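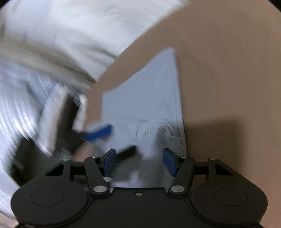
エビセ・テスファマリアムさんからは、前回の点検表を配ったあと、布類の欄が細かすぎて朝のうちに終わらない、せめて広げて見る項目と数える項目を別の紙に分けてもらえないか、という声をいただきました。ごもっともだと思います。紙を分けると片方がどこかへ行ってしまうのがこの部屋の常ですので、一枚のまま順番だけ入れ替えてみました。しばらくこれで試して、やりにくいところがあれば余白にどんどん書いてくださいね。

布類・リネン置き場 点検表(コメント付き)
場所:ウスティマリ館 一階 洗い場となりの作業室
記入:木曜の朝、荷受けの前

1 布を広げて見る
□ ふきんは一枚ずつ角を持って広げ、破れ、ほつれ、穴を見る
 良。ただし縁の糸が出ているものがありました。引っぱると縫い目までほどけてしまうので、はさみで短く切ってから棚に戻しています。
□ しみ、こげ跡がない
 要注意。茶色い点が残った布が棚の奥から出てきました。紅茶なのか、さびなのか、鼻を近づけても分かりません。さびなら物干しの金具のほうが心配なので、5の欄もあわせて見てください。
□ 薄い色の布は窓のほうへ向けて透かす
 良。織りが薄くなったところは、光に向けるとすぐ分かります。手元の明かりだけで済ませた週は見落としが多かったので、少し面倒でも窓ぎわまで歩いていただけると助かります。

2 乾き具合とにおい
□ 畳む前に、角と縁の縫い目を指でつまんで湿りがないか確かめる
 一部否。真ん中はからりと乾いているのに、角だけひんやりしている布が混ざっていました。物干しに戻して、昼過ぎにもう一度見ています。
□ においがない
 良。雨の続く時期は、乾いたつもりでもあとからにおってくることがあります。迷ったら洗い直しのかごへどうぞ。もったいないと思わなくて大丈夫です。

3 畳み方と置き方
□ 四つ折り、輪を手前にして棚へ
 良。三つ折りの山もひとつありましたが、とてもきれいに畳んであったので崩すのがしのびなく、今回はそのままにしました。次からは四つ折りでお願いします。
□ 山の高さは棚板の印まで
 否。いちばん下の段が印を越えていました。引き出すときに上が崩れて床に落ち、結局また洗うことになります。
□ 食器用と床用が混ざっていない
 良。床用は戸の脇の低い棚、食器用は目の高さの棚です。

4 枚数
□ 食器用ふきん 90枚
 良。
□ 台ふき 11枚
 否。一枚足りません。厨房のどなたかのエプロンのポケットに入っているような気がします。見つけた方は、叱りませんのでそっと戻しておいてください。
□ 補充の申し込み
 パンギリナン商店に見積もりをお願いしました。送料込みで4000円だそうです。急ぎではないので、台ふきが出てくるかどうか、もう少し待ってから決めましょう。

5 物干しと足もと
□ 物干しの金具にさび、がたつきがない
 要注意。手前の金具が少しゆるんでいました。手で締めておきましたが、きちんと工具で締め直したいところです。
□ 干した布が暖房の吹き出し口にかからない
 良。11月に入って暖房をつける日が増えました。長い布は垂れた端がかかりやすいので、二つに折って掛けてください。
□ 床に布や洗濯ばさみが落ちていない
 否。洗濯ばさみが戸の前に落ちていました。シセルのものは透明で本当に見えにくく、私も先日踏んで、思わず声が出てしまいました。
□ 通り道にかごを置いていない
 良。

6 洗剤・漂白剤
□ ふたが閉まり、名札が読める
 名札がにじみかけていたので書き直しました。
□ 漂白剤と酸性の洗剤を別の棚に置いている
 良。ここだけは、どんなに忙しい朝でも飛ばさないでください。

次回までの宿題
・手前の金具の締め直し(工具はワンモント棟の引き出しに貸し出し中)
・下の段の山を二つに分ける
・茶色い点の布は別の袋に入れて、洗い場の机の上へ

エビセさんのおっしゃっていた時間のことですが、今回は荷受けのトラックが着く前に終わりました。広げて見る作業を先に済ませてしまうと、あとは立ったり座ったりが少なくて、腰もずいぶん楽です。次の当番の方も、かかった時間を右上の余白に書いておいてください。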